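The Red Pile: One August, One Closet, Too Many Knits
By Tatiana Kopecký

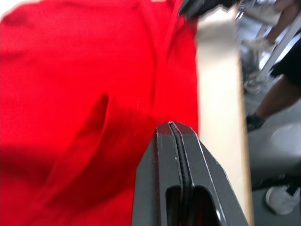 Red, up close and in a blur.

I own a lot of red. I didn't know how much until a Friday in August, when I pulled every piece of it out of the closet and dumped it on the bed. My friend Anežka Šimek came over to help (she folds for a living, at a little secondhand store called Grundska) and she just stood in the doorway and laughed. Then she took off her shoes and got to work!

Her first rule is that knits never go on hangers. I'd been hanging mine for years and wondering why the shoulders went pointy. So down they came. She lays each one face down, smooths it with the flat of her hand, brings the sleeves in and folds up from the hem in thirds. It takes her maybe five seconds. It takes me a good deal longer, and mine still come out a bit lopsided – but they stand up in the drawer, and I'll take it.

The other thing I learned is that red isn't one color. In full light some of my stuff is practically orange, and tucked into a fold it goes deep crimson. Anežka had me sort by the window for that reason, brightest at the front of the drawer, darkest at the back.

We hit a snag with a cardigan from my aunt Ludmila, which I never wear and can't give away. It got its own shelf. Two bags went back to Grundska with Anežka that evening, and I walked home from dropping her at the bus feeling pretty smug. On Monday I bought a scarf. It's sort of a brick color, so I'm filing it under brown.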